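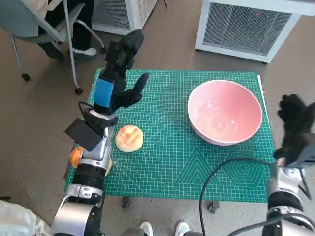
How to Keep Buns and Rolls From Going Stale (and What to Ignore)

Filed under: Kitchen Basics

Every few months a new trick for keeping bread fresh goes around. Put an apple in the bag. Put a celery stalk in the bag. Wrap it in a special cloth that costs more than the bread. I have tried most of them, and I would like to save you the celery. What follows is the dull method I went back to, with notes on which popular advice I think is worth your time.

It works for soft enriched buns, dinner rolls, and most sandwich bread. Crusty loaves are a different problem and I deal with them near the end.

What staling is

People say stale bread has "dried out." Some of it has. But a roll sealed in plastic will still go firm and crumbly with hardly any water lost. The starch in the crumb sets back up as it sits, and it does this fastest at refrigerator temperatures. Keep that in mind when someone sells you a moisture pack. Moisture is half the story at best.

I checked this once with a kitchen scale. A plain loaf weighed 513 grams going into a sealed bag and showed the same number the next evening. It was also clearly firmer. One loaf on one cheap scale proves very little, I know, but it was enough to make me stop buying gadgets.

What you need

Plastic bags that close properly
A marker
Freezer space
An oven or toaster oven
A clean dish towel

You do not need a bread box. I own one, a Jevard with a bamboo lid, and it keeps the cat off the rolls. As far as I can tell it keeps them no fresher than a tied bag does.

Step 1. Cool completely

If you baked them yourself, leave the buns on a rack until the bottoms feel the same as the room. Bagging warm bread traps steam, the crust goes leathery, and mold gets a head start. Recipes love to say "cool slightly." Slightly is useless. Pick one up and hold it against your wrist. If you can feel any warmth at all, wait.

Store-bought buns are already cool, whatever the bakery's "fresh from the oven" sign says.

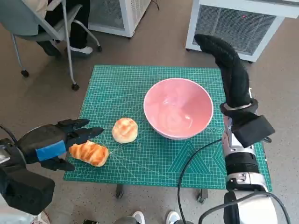
Step 2. Decide tonight's from later's

Be strict about this. Anything you will eat within 2 days stays out. Everything else goes in the freezer now, while it is still good. Freezing holds bread about where you left it, so a roll frozen stale comes back stale. Most people treat the freezer as a rescue for old bread and then complain that frozen bread tastes bad.

Buns with a sugar or cookie-type crust are the awkward ones. The topping pulls in moisture in a closed bag and turns sticky, then flakes off on the plastic. For those I use a paper bag on the first day and accept that the sides will firm up a bit. I have seen claims that a slice of white bread tucked in beside them fixes this. I got sticky buns and a wasted slice.

Step 3. Bag with as little air as you can

Press the air out with your hands. You can suck it out with a straw if you enjoy that sort of thing. Vacuum machines flatten soft rolls, so skip them unless you freeze the rolls hard on a tray first. Write the month on the bag. You will not remember, and in January every bag looks like it went in last week.

Keep the counter bag out of the sun and away from the top of the fridge, which is warmer than most people think.

Step 4. Stay out of the refrigerator

This is the one piece of common advice I will argue about. Cold slows mold, so the fridge looks sensible, but it speeds up the firming. If your kitchen is very hot and damp and mold shows up overnight, fine, use it and plan on toasting. Otherwise the counter or the freezer. The middle option is the worst of the three for texture.
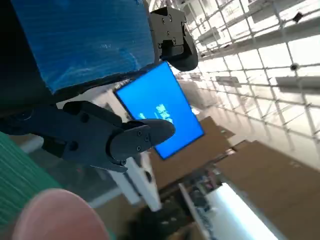 Step 5. Thaw in the bag

Leave the bag closed on the counter until the bread is soft. Frost on the inside of the plastic is water that came out of the bread, and some of it will go back in if you are patient. Open the bag early and it goes into the room. Small rolls do not take long. A whole loaf can need most of a morning, so slice before freezing if you only want toast.

The microwave will thaw a roll, yes. It will also turn it into a rubber ball a few minutes later. If you must, use the shortest burst you can and eat it standing up.

Step 6. Warm it to bring it back

Heat really does undo some staling, for a short while. Set the oven low, wrap the rolls in foil, and give them nearly 20 minutes from frozen, less if already thawed. Then open the foil for the last bit so the outside can dry. Wrap them in the towel and put them on the table.

You get one good reheating. Once the roll cools again it will be harder than before, so warm only what you plan to eat. Anyone who tells you bread can be "refreshed again and again" is selling a steam oven.

What about crusty bread?

Stand it cut side down on a board and leave it alone. By the next day run the crust under the tap for a second and put it straight in a hot oven. The wet loaf looks alarming going in. It comes out well enough that I stopped arguing with people who swear by it. I would not try it on soft buns, where the bottoms go pasty.

Advice I would skip

The apple. It adds moisture and an apple smell.

Storing by moon, season, or grain. There is a page from a mill shop in Pirnthorpe that lists a separate method for each flour. I followed the spelt one to the letter and could not tell it from the rye one, or from doing nothing.

Beeswax wraps, for soft rolls at least. They are pleasant to use, and the rolls were firm at the corners by breakfast.

Preserving sprays. No.

Reader notes

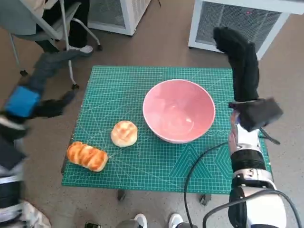 Yến Mạch disagrees about the fridge, and writes that in a humid apartment a bag of milk buns on the counter grows spots before the second morning, so firm buns beat fuzzy ones. She steams hers over a pan of simmering water and says they come back softer than from any oven. I tried it. The tops got wet, but the insides were better than mine.

Jamshid Tehrani asks whether freezing dough before baking is better than freezing the finished rolls. Sometimes. The yeast takes a beating, and I have had flat results as often as good ones. I freeze them baked.

Keyvan Kazemi wants to know how long frozen rolls last. Safe for a very long time, pleasant for maybe a couple of months. After that they start to taste of whatever is sitting next to them, which at my house is usually fish.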